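How a Robot Learns to Fold a Jumper
A page for young readers from the Prunach Robot Club

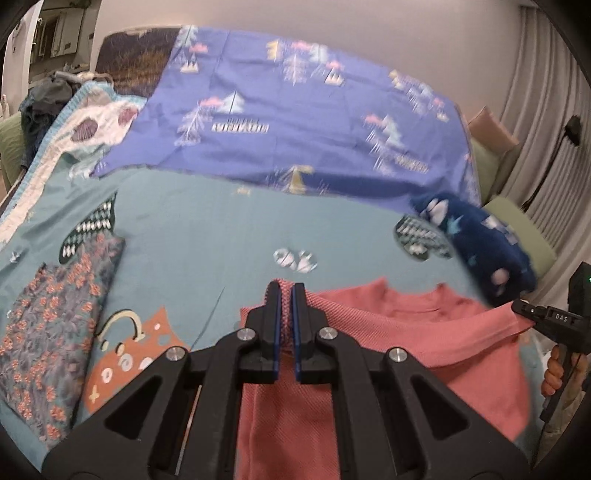
What the club is doing

Folding a jumper is easy for you. You have probably done it while thinking about something else. For a robot it is one of the hardest jobs in the house, and the members of our club have spent most of the year finding out why.

The club meets after school in Prunach. Most members are between nine and 12. This year's project is called Hito, and the aim is to teach a robot with two arms to fold clothes. To do that, people first have to show it how.

The robot's arms stay at the club. The showing is done with grippers that a person holds by the handle, one for each hand. A gripper is a tool with two fingers that open and close. It can pinch things but it can't feel them the way you can.

Why clothes are difficult

Think about a wooden brick. It is the same shape when you pick it up as it was on the floor. If you turn it over, it is still a brick.

Now think about a jumper. Pick it up by the neck and it hangs in a long shape. Pick it up by one cuff and it hangs in a different one. Drop it and it lands in a heap that it may never make again. A robot that has learned what one heap looks like can be completely lost when it meets the next.

Engineers have names for these two kinds of thing. A brick is a rigid object. A jumper is a deformable object, which means its shape can change. Socks, towels, bread dough and plastic bags are deformable too.

Colours and patterns can also cause trouble. A bed might have trees and clouds printed on one blanket and cartoon shapes on the duvet. You know that a printed cloud is part of the blanket. A robot has to learn that it can't pick the cloud up.

The pinch

Every fold starts with a pinch. You close the two fingers on a small piece of the cloth and lift. If you take too little, it slips out. If you take too much, you may grab the duvet as well, and then you are folding the bed.

Knitted clothes are kinder to beginners than smooth ones. The ribs in the wool stand up a bit and give the fingers something to hold. The pads on the inside of the fingers help with grip. A silky shirt is much harder, and the club leaves those until last.

Where you pinch matters as well. The neckline is a useful place to look for first, as it tells you which end is the top. Once you know that, you can work out where the shoulders and sleeves must be.

How showing becomes learning

Each time someone folds a piece of clothing with the grippers, the movements are recorded. The recording also has pictures from a camera on the gripper, so the computer gets to see what the gripper was close to at each moment. One complete fold is called a demonstration.

One demonstration is not much use. The club now has almost 700, and the robot still makes mistakes. A computer program looks through all of them and searches for patterns. When the cloth looked like this, the person moved like that. After a lot of practice it can make a sensible guess about a jumper it has never met.

It is a bit like learning to ride a bike by watching hundreds of people ride, except that you never get bored of watching.

Siham Nseir runs the club. She asks members to fold in different rooms, on different beds and with different clothes. "If we only ever folded one red jumper on one white table, we would get a robot that could fold one red jumper on one white table," she says.

What the members have found out

Slow is better than fast. When people hurry, their hands jerk, and the robot learns to jerk too.

Using both grippers takes practice. One has to keep still while the other moves, and your brain wants to move them together. Pascal Hamel, who is ten, practised with a tea towel for two meetings before he tried anything with sleeves.

Mistakes can be worth keeping. If you drop a sleeve and pick it up again, the robot can learn how to put things right. The members used to delete those recordings. Now they save them in a folder called Enell, after the club's old robot, which dropped everything.

At the last test the robot was given 47 pieces of clothing to fold. Towels went well. Jumpers were mixed. It put one pair of leggings on the floor.

Try it yourself

You will need a jumper, a bed or a table, and two pairs of kitchen tongs. Ask a grown-up before you borrow the tongs.

Lay the jumper in a heap.
Hold one pair of tongs in each hand. Your fingers must not touch the jumper.
Find the neckline and pinch it.
Spread the jumper flat, with the sleeves out to the sides.
Fold one sleeve in, then the other.
Fold the bottom up to the top.

Now do it again with one eye closed. It is harder to judge how far away things are, and a robot with a single camera has the same problem.

Words to know

Gripper: the part of a robot that holds things, or a tool that works in the same way.
Demonstration: one recording of a person doing a job from start to finish.
Rigid: keeps its shape.
Deformable: can change its shape.

Page last updated 21 Mar 2026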